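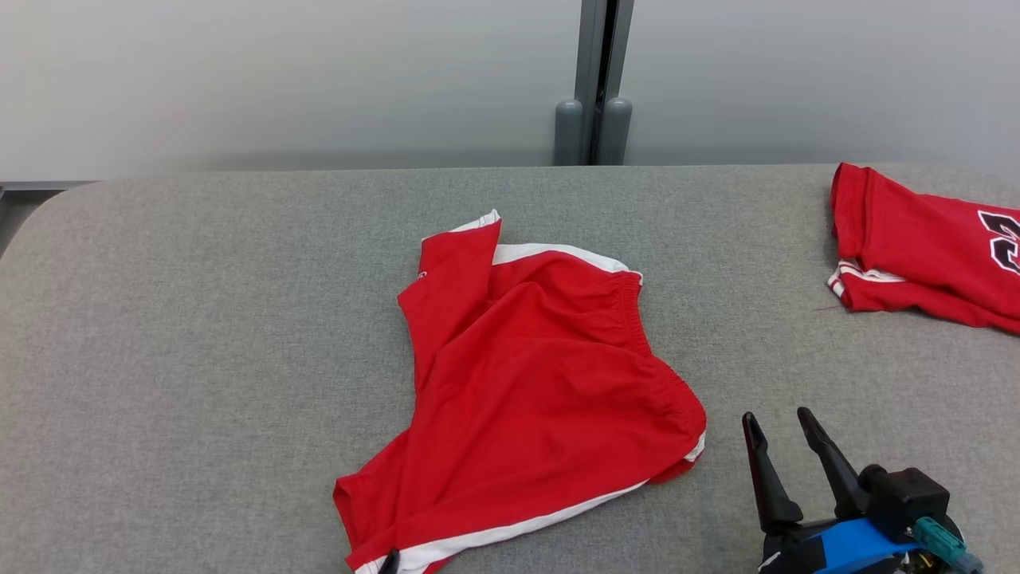 The red shorts, mid-morning, before I had got anywhere with them.

September, late, kitchen light on, feet up.

Shorts again today. I had hoped the shorts were behind me. The list at Plinon said towels this week and I had been looking forward to towels, which have four corners and no opinions, but someone moved the sports kit up and so it was me, the controllers and the red set from the Crabtree box until the light went.

The trouble with shorts is the waistband. Lay them flat and the elastic pulls them out of flat while you are reaching for the other end. With my own hands I would give them a shake and be done, and never know I had solved anything. Through the grippers I have two fingers a side and no feeling in any of them, so I pinch where I believe the cloth is, lift, and find out. This morning I pinched the table cover four times running. It is gray and woven and grips back.

Folded the jersey first and pushed it over to the right, feeling rather good about myself. Then the shorts. One leg flipped up over itself and stood there in a point like a napkin in a restaurant I can't afford. I went after the point from the side, then from above, then from the side again, and had to remind myself that every bit of dithering goes into the recording. The thing learns from what I do. If it grows up to hover over laundry looking unsure, it got that from me.

We are at 499 good ones on the board. The target is 1000. I have stopped doing the division.

Lorier want them smoother. Their note came through at lunch: fewer pauses, and please approach the hem from the same side each time. I read it with a sandwich in my right hand, which was still making the little squeeze it makes on the trigger. Tried their way all afternoon and it is better, I'm sorry to say. If you take the hem by the white trim and drag it low, toward you, the leg comes round without lifting the waistband. Five clean in a row just before three. Then one where I let go too early and the whole lot slumped, and I said a word that I hope the microphone is not there for.

Shoulders bad. The stool at Derkska was worse, but Derkska had a window.

Came home and there was a basket of washing on the bed, my own. I stood over it working out which corner to go in by, and left elbow out, too, as if there were an arm on the other end. Folded two T-shirts very slowly and quite beautifully – Lorier would have been pleased – and put the rest on the chair.

Towels tomorrow, they say. Bring the wrist strap. Ask about the stool.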